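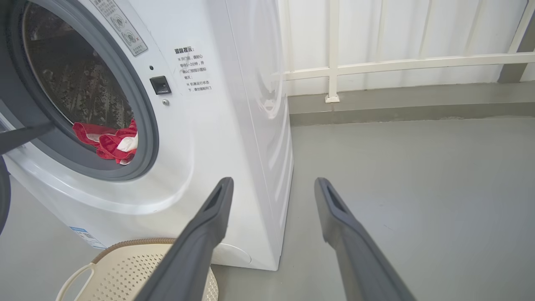

Tapley 2 grasp planner: two months with the laundry module

Reviewed March 6, 2022

Tapley is motion planning software with a grasp detector bolted on, and the laundry module is the paid extra. We bought it in December to get clothes out of a front loader and into a basket. A teenager can do this, under protest.

Setup took 30 minutes, most of it spent hunting for the licence key. Wrist camera calibration is painless. The old Siser plug-in made me print a checkerboard and wave it about like a flag; Tapley just gets on with it.

Perception is the good part. Something bright, like a red and white bundle slumped over the door gasket, gets a sensible grasp candidate in about 2 seconds. Grey socks against a steel drum fare worse, and the detector has a lasting fondness for the gasket itself. You can mask the rubber by hand in the scene editor. You will.

Planning is cautious to the point of manners. It treats a plastic basket on the floor as a solid block, handles and all, and takes the long way round. Fair enough – I've seen what the Kovberg planner does to baskets.

My real gripe is the behaviour tree editor, where undo works once and then sulks. There's also no ready-made node for waiting on a door lock. The machine's front panel asks you to wait a minute or 2 and check the lock icon is off, so I wrote my own timer.

Support answered both my emails, one of them usefully. I'd buy it again, but I'd wait for the Staston driver to leave beta.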